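4.3 Geschirr und Kochgeräte auf dem Esstisch ordnen

Dieser Abschnitt gilt für alle Wohnküchen der Gästehäuser Liment und Baluyot. Er ersetzt die Fassung der Hausmappe, die bis September 2020 gültig war.

Vor Beginn

1. Tischdecke glatt ziehen. Sie muss die Stellfläche bis zur Wand vollständig bedecken.
2. Wasserkocher vom Netz trennen und abkühlen lassen.
3. Schalen von Hand spülen und mit einem fusselfreien Tuch abtrocknen.

ACHTUNG: Der Wasserkocher darf nicht in das Spülbecken getaucht werden. Edelstahlflächen werden ausschließlich mit einem weichen Tuch gereinigt.

Schalen stapeln

4. Schalen mit der Öffnung nach oben ineinandersetzen. Eine bestimmte Farbfolge ist nicht vorgeschrieben.
5. Schalen mit strukturierter Außenseite kommen nach unten. Glatte Schalen werden daraufgesetzt.
6. Den Stapel im vorderen Bereich des Tisches abstellen. Zur Tischkante ist eine Handbreit Abstand einzuhalten.

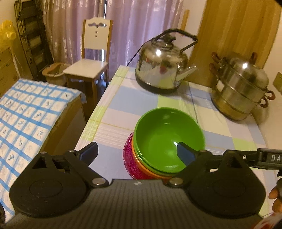 Große Geräte gehören in den hinteren Bereich des Tisches. Der Dampfgarer wird mit allen Einsätzen und aufgelegtem Deckel abgestellt und stets an beiden Griffen getragen.

7. Wasserkocher neben den Dampfgarer stellen. Der Ausguss darf nicht zur Sitzseite zeigen.
8. Kabel hinter dem Wasserkocher entlangführen. Es darf nicht über die vordere Tischkante hängen.
9. Vorhang so weit zurücknehmen, dass er kein Gerät berührt.

VORSICHT: Verbrühungsgefahr. Bei 100 °C tritt unter dem Deckel des Dampfgarers heißer Dampf aus. Deckel stets vom Körper weg öffnen.

Hinweis: Der Bereich vor der Tür bleibt frei. Stühle werden nach dem Essen unter den Tisch geschoben.

Beschädigte Schalen sind auszusortieren und auf Formblatt 3194 zu vermerken. Ersatz gibt Danilo Mangubat im Lager Zollton aus. Fragen zur Hausmappe beantwortet Lilibeth Panganiban.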